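Search this wiki Go Search

Irkach Hand Kit

The Irkach Hand Kit is a hand-held gripper you squeeze yourself, sold by Verholm as a way to record household chores for robots to learn from. I've been keeping this article up since I bought mine in August, so it leans on my own use of it more than a proper encyclopedia would like (sorry, editors, I'll add other people's notes when they send them!).

Background

Verholm started out selling replacement fingers for small robot arms, and the Hand Kit grew out of that side of the shop. The first version was called the Skatham and came as a bag of parts with a folded sheet of drawings. I had one for a while and never got the trigger to return all the way. The Irkach replaced it, and the mount was redone so the fingers come off with two screws instead of the whole front end coming apart in your lap.

Van Dusen handles the orders and the spare parts. They also run the paid service where you send in your recordings and get them back trimmed and sorted, which I'll get to further down.

What comes with it

The standard kit has the handle, the trigger, the camera bracket, a pair of fingers and a little bag of screws. You supply the camera. Mine arrived with the bracket already on, a bit crooked, and I spent a whole evening getting it straight before reading that you can loosen it from underneath. The handle weighs more than you expect and I'd call it fine for right-handers. Left-handers on the owners' list are less happy, and the mirrored handle is still an extra you have to ask for.

Use on a table

Most owners begin with folding and straightening jobs, and so did I. Placemats, dish towels and napkins are the usual first things, all flat and forgiving, and you can do them over and over in a small kitchen without moving furniture. I come in low over the wood with the fingers spread wide, then go for the fold. A woven mat is my favorite because it has enough body to hold a bend, and the checks make it easy to tell on playback which way it's turned. My best session so far was 82 recordings, and my wrist had plenty to say about it the next morning.

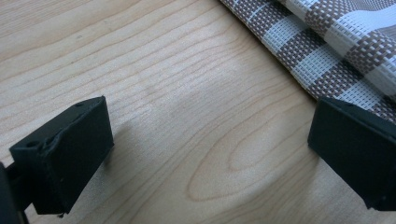

Fingers and wear

The fingers are the part people argue about. They're blocky, with flat inner faces, and that suits cloth and boxes a lot better than it suits coins or a single sheet of paper. Edges get scuffed if you bump them on things, and I bump them on everything. Dust shows up on black fingers too, so I keep an old paintbrush in the drawer for them. A new pair from Van Dusen takes 10 days to reach me. I've tried sticking rubber tape on the inner faces and liked it for mugs, but it dragged on fabric and I peeled it off again.

The sorting service

You upload a batch, and Van Dusen sends back the clips cut to length with a list of the ones they'd throw out. I sent 146 and thought they were pretty strict! Most of the rejected ones had my thumb drifting across the lens, so fair enough. Turnaround was quick, but the list came as a plain text file with no thumbnails, and matching it to the clips was a slog.

See also

Skatham (first version)
Verholm replacement fingers
Mirrored handle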